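Selante de fissuras Lerkar para caminhos em asfalto

O Lerkar é um selante betuminoso de aplicação a frio para fissuras e juntas em caminhos pedonais, ciclovias, acessos de garagem e parques de estacionamento de veículos ligeiros. Vem pronto a usar, em balde ou em bisnaga, e aplica-se com vara de bico ou espátula de borracha.

Os caminhos de parque e de mata são o uso mais comum. O asfalto apanha folhas, raízes e geada, e as fissuras longas que seguem o sentido da marcha abrem um pouco mais a cada inverno. Convém selar no tempo seco, antes de a fissura ganhar ervas. A faixa selada fica mais escura do que o pavimento e vai clareando com o uso.

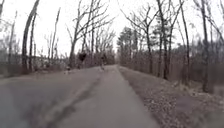
Tatlı, que comprou dois baldes em março, escreveu-nos que a vara de bico rende mais do que a espátula nas fissuras compridas, mas que o produto custa a sair do balde abaixo dos 10 graus. Nesse caso, guarde o balde dentro de casa na véspera e mexa antes de encher a vara.

Preparação
Limpe a fissura com escova de aço ou ar comprimido. Retire terra, musgo e restos de selante antigo. Em fissuras fundas, encha primeiro com cordão Urkska até ficar 1 cm por preencher.

Aplicação
Encha de uma só vez, do ponto mais alto para o mais baixo. Alise com a espátula e polvilhe com areia fina seca. Abra a peões ao fim de quatro horas e a bicicletas no dia seguinte. Não aplicar com chuva prevista.

Características
Cor: preto
Largura da fissura: 3 a 20 mm
Temperatura de aplicação: 5 a 35 °C
Rendimento: 80 metros por balde, em fissura de 5 mm
Limpeza de ferramentas: aguarrás

Preços com IVA
Balde: 63 €
Bisnaga: 9 €
Vara de bico Cevetti: 37 €
Palete completa: 1.475 €

Entrega em Portugal continental. As paletes são descarregadas ao nível da rua.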